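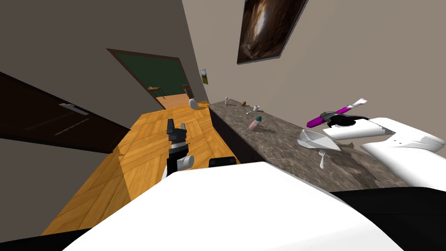 Handlebar grip diameter affects how a rider spreads load between the fingers and the heel of the hand, and most commuter bikes are sold with one size only. We compared the stock grip with the thicker Ruketti grip on flat bars, over the same paved loop at Brurkonholm. Contact was treated as a continuous band around the bar. The simpler case of opposed contact leaves out the palm and was not used in the load model.

Pressure was recorded with a thin film sensor wrapped under the grip surface – the film was replaced when its baseline drifted. A total of 196 rides were kept for analysis. Rides with a puncture, a stop of more than two minutes, or gloves other than the supplied pair were dropped. Bar height and saddle position were left as each rider normally had them, so differences between riders include differences in posture.

Peak pressure under the heel of the hand was lower with the thicker grip for riders with large hands. For riders with small hands the result was mixed, and several reported that the brake lever felt farther away. Lever reach was not adjusted between conditions. This is a weakness of the design, as a small change in reach can alter wrist angle enough to hide an effect of diameter. Numbness reports were too few to test.

Rides made in November were analyzed separately. Cold weather stiffened the rubber, and the two grips could not be assumed to deform in the same way as in the main set.

2 March 2026 | Dakel Cycling Research Group

Search this site
Enter keywords
Go

Related items
Saddle tilt and wrist load on flat-bar bikes
Sotiropoulos bar ends: a bench test
Tire width and hand vibration on brick paving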